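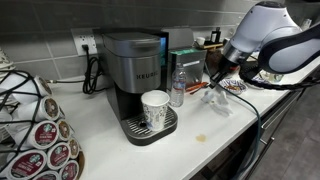

Dear all, I've been meaning to answer the coffee corner message for days, and I'm sorry it has taken me this long (June has rather run away with me, as it does every year at Plillwood). I am very much in favour of keeping a hot drinks spot for everybody who comes through the building, and I would hate to see it go for the sake of a bit of mess. But it does need a bit of love! When the Keurig has a paper cup on its tray and there's a crumpled tissue by the patterned bowl and a little brown coffee stain near the front edge of the counter, it only wants a minute with a cloth, and I do think we could all manage that minute.

I'll answer the points from the earlier message one at a time, so that people who missed it can follow along.

> Hello list,
>
> A few grumbles have reached me about the kitchen counter, so I'm putting them all in one place. The main one is that things get left out and nobody knows whether they can be thrown away. Water bottles are the worst for this.

Yes, guilty, I have left a bottle there myself more than once and then wondered the next morning if it was mine. Could we agree that anything half drunk goes home with its owner, or into the sink, by six in the evening? A name on the label would do for those who really want to keep theirs. I've put a marker in the top drawer, the fat black one from the Gebremichael order, and I'd be very glad if it stayed there.

> Second, the pods. We went through 107 last month, and the Inov account only covers so many. Do we carry on with the same sort or try the Lekon ones, which come in a bigger box?

Oh, please can we carry on for now. I did try a Lekon pod at the other site and found it thin, though I take my coffee strong enough to stand a spoon in, so I'm hardly a fair judge. There are 34 left in the cupboard by my reckoning, on top of whatever is out for people to help themselves to, so there's no hurry to decide.

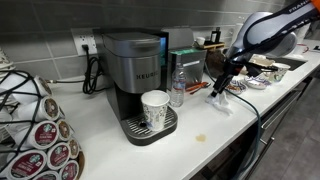 *Page last changed: June, 4.15 pm*

I'm fond of the wire carousel, I must say. The Starbucks House Blend is easy to spot on it with those maroon labels, and people do seem to take one and leave the rest in order, which they never did when we kept the pods loose in a biscuit tin. When you fill it up, please put the labels facing outwards so that the next person can read what they're getting without spinning the whole thing round.

> Third, could the cable behind the machine be tidied? It drives me mad when I'm wiping down.

Me too! It lies in a coil on the worktop next to the coffee maker, and I always end up lifting it with one hand and wiping with the other. I have a bag of those soft fabric ties at home and will bring a couple in. Do switch off and unplug before you go fiddling with it, though.

> Last, are we happy with paper cups?

I'd sooner we all brought a mug, but visitors need something, so let's keep a stack for them. I'll wash up any mugs left at the end of my day if somebody else will take the mornings. Let me know on the list if that's you.

Warm wishes to everyone, and thank you for reading all this.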